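Hikmont Surface Contrast Program
Progress report to the Mägi Fund
October 27, 2018

1. Work completed

The program is preparing guidance on wall, floor and fixture finishes in housing for people with low vision. The survey of existing homes is finished. It covered 119 rooms in Hondport and Drestow, 14 more than the grant agreement called for, and the extra rooms were absorbed within the travel budget. Light levels were read at floor height and at table height, with blinds open and again with blinds closed. The draft guidance went out for comment in the same period. 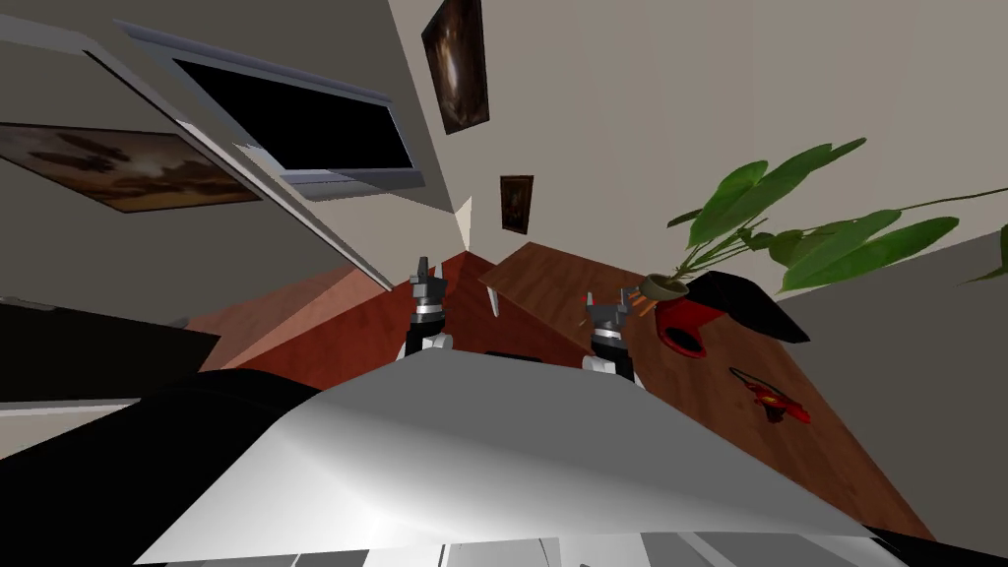

The evening values in the draft are too high, one tenant in Drestow wrote, and anyone who has sat under a bare ceiling fixture with cataracts would say the same. The tenant asked for a separate table for lamps. That table has been added to section 4 of the draft, with an upper value as well as a lower one.

2. Edges and fixtures

Fixture readings took longer than planned. The meter had to be sent back for calibration in February, and 56 readings from before that date were repeated. The results agree with the first set except for dark fixtures, which differ in the second decimal place.

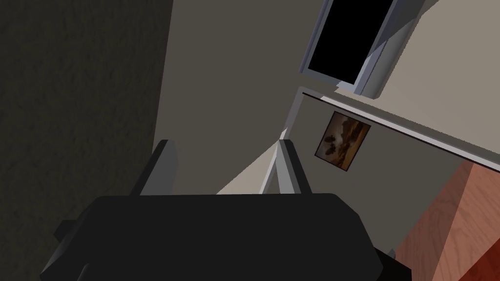 Edge marking is the part of the guidance most likely to change. The draft treats a beveled edge as a visible edge. In dark matte finishes this does not hold. The beveled sides of a matte black body differ from its flat top only by faint shading, while the two gray parts rising from it have a lighter and a darker face and are easy to separate from the black. The revised text will require a tone difference at the edge itself, whatever its profile.

3. Walls
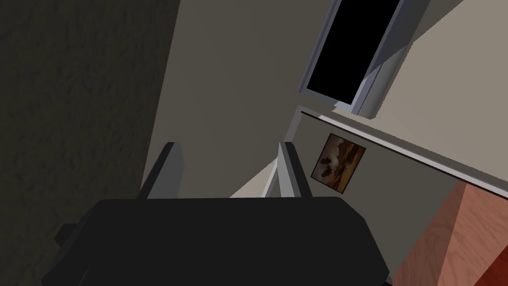

Wall finishes were scored for tone and for texture on separate sheets. Combining the two scores hid the worst cases, so they will be reported apart. A dark, shadowed wall with a rough, mottled surface does poorly on both sheets, and a pale patch beside it gives the eye more to work with than the wall does. Repainting costs have been obtained from one contractor only; a second quote is outstanding.

4. Floors

Floor scoring is complete for Hondport. In Drestow, 6 rooms remain.

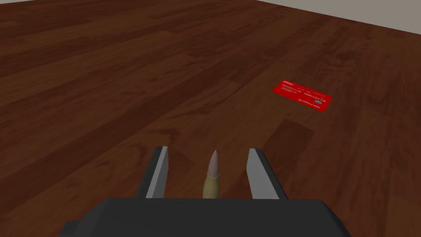

Could the floor values be given for worn boards as well as new ones, a housing manager asked in the comment round, given that most stock will never be refinished? The request is reasonable but needs added readings, and these are not in the current budget. A costed option will be sent with the next claim.

5. Spending

Spending is within the approved total. Calibration was charged to the equipment line. No transfer between lines is requested.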